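Ticket 94: Arm model does not appear in dining room level
Project: Wondau (student robotics club, simulation team)
Opened by: Perrine Jacquet
Opened: 7/6/22
Priority: High, then Low, then High again
Status: Closed, with one loose end

Summary

The Rolland arm loads fine in the blank test level and does not show up in the dining room level. No error on screen. The simulator starts, the room starts, the clock ticks, and the pick task reports "running" with great confidence while there is nothing in the room to run it.

Setup

Lab machine 6, the one with the sticky space bar. Simulator build 125. Room file is dining_b from the shared folder, arm file is the one we froze for the Nendedau contest in July. I did not change either file. I know everyone writes that, so I checked the file history, and I did not change either file.

Steps to reproduce

1. Start the simulator with dining_b.
2. Load the arm from the menu. The menu says "loaded."
3. Press play and let it go to step 500.
4. Save a render from the task camera.

The render from step 500 is below. The task wants the black ring on the near table to end up next to the white ball on the striped cloth, so at a minimum I was hoping for something with a gripper.
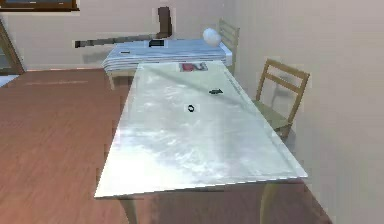
What I tried, in order

Restarted the simulator. Same.

Restarted the machine, which took longer than the whole rest of this section. Same.

Loaded the arm first and the room second. Same, except that the menu now said "loaded" twice.

Moved the task camera back a few feet in case the arm was standing behind it being shy. I got a nice view of more floor.

Turned off the collision check. The ring stayed where it was on the tabletop and so did the flat black thing behind it, so the props are fine. The props have been fine all day. I have no complaints about the props.

Swapped in the old Jelier arm from last year. It didn't appear either, and this was the first useful thing I learned. Two different arms, one missing-arm problem, so I stopped blaming the arm file and apologized to it.

Log, trimmed

step 0: room ready
step 0: arm ready
step 1: base pose read from room file
step 1: base pose OK
step 500: task timed out, object not moved

"Base pose OK" is doing a lot of work in there. As far as I can tell from the code, OK means that it found three numbers. It has no opinion on what the numbers are.

Cause

I printed the base pose. The height was 94. The room file is in meters. The arm was mounted 94 meters above the dining room, presumably working through its pick routine up there with perfect form.

The old room files were in centimeters, and somebody converted dining_b by hand — the tables, chairs and walls all came across properly and the mount point did not. The history shows a login we all share, so I will not be naming a culprit. I may have been on that machine that afternoon. See my earlier statement about not changing the file, which I would like to narrow to "today."

Fix

Changed the height from 94 to 0.94 in dining_b and saved it to the shared folder. Reloaded, and the Rolland arm came up at the edge of the table on the first try. Jelier as well.

Also added a check at load time. If the base is higher than the ceiling, the simulator now stops and says so in capital letters.

Still open

The arm is in the room now and it reaches for the ring, closes the gripper, and lifts up nothing. I think the ring's collision shape is a solid disk, so the finger can't go through the hole and slides off the top. I've opened a separate ticket for that one so that this one can be closed while I'm ahead.

Please pull the new dining_b before your next run. If you have a private copy in your own folder, it still has the arm up in the sky, and I don't want to get a ticket about it.

P. Jacquet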